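Running the drinks table at the Skirik open day

Set the bottles out on the shelf before the doors open at 10. Ice goes in the tumbler last.
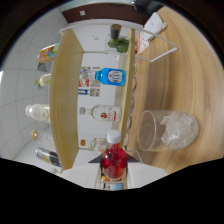
1. Let each visitor try the hand-held gripper for a minute with nothing in it.
2. Ask them to close it on a bottle below the cap, lift, and set it down again.
3. Keep pouring for the second half - most people want to rush it.
4. Wipe the table between turns.

Groups from Bikeck get 18 minutes each. Spare cloths are in locker 215.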